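Laundry Habits and Stain Care in Stidmont Student Housing

Rezaul Fakir and Dorian Delorme
Home Textiles, project report
Submitted 2024-01-17

Background

Stidmont has four residence halls and one shared laundry building. Students pay per load, and the machines are sized for clothing. For this project we wanted to find out how often students wash their bedding, what they do when something gets a stain on it, and whether the care label plays any part in the decision.

We picked bedding because it gets less attention than clothes in the material we read for class. Most of the advice we found was written for families with a washer at home, and it did not fit a building where people wait in line for a machine.

How we did it

We left paper surveys in the lounges of two halls and collected them at the end of the week. The survey asked about sheets, pillowcases and comforters separately. We also talked with a few students who had written long answers and agreed to be contacted. Rezaul did the interviews and Dorian entered the survey answers. Surveys with the comforter section left blank were kept for the sheet results only.

What students told us

Sheets and pillowcases were washed fairly regularly. Comforters were a different matter. A common answer was that the comforter goes home at the end of the spring term in May and gets washed there. The reasons were cost, drying time, and not being sure it would fit in the machine.

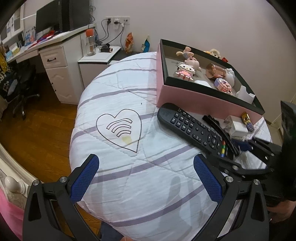 Figure 1. Striped quilted comforter with a small yellowish stain below the arcs in the heart design.

Small stains were mostly ignored. Students said they would treat a large spill the same day, but a spot the size of a coin could stay for the whole term. Light-colored bedding did not seem to change this. One student in Zullwood Hall said she turns her comforter over and forgets about it.

Few students had read the care label. Those who had were looking for the dryer setting. Several did not know that heat from a dryer can set a stain, and they had been drying things first and checking afterward.

Drying was the biggest complaint. A thick comforter can need some three cycles in the older dryers at Zullwood, and students told us the middle was still damp when they took it out. Rinaldi Hall has a drying room with lines, but people who lived in the other halls did not know they were allowed to use it.

Problems with the survey

Students who care about laundry were probably more likely to fill out the form. We also asked "how often do you wash your comforter" without giving choices, so some answers were things like "sometimes" and could not be sorted. If we did it again we would use check boxes and include the other halls.

Suggestions

Put a short stain guide on the wall next to the washers. It should cover blotting, cold water, and checking the spot before drying.

Mark one large machine for bedding on weekends.

Tell new students about the Rinaldi drying room in the move-in packet.

The survey form and the interview questions are attached at the end of the printed copy.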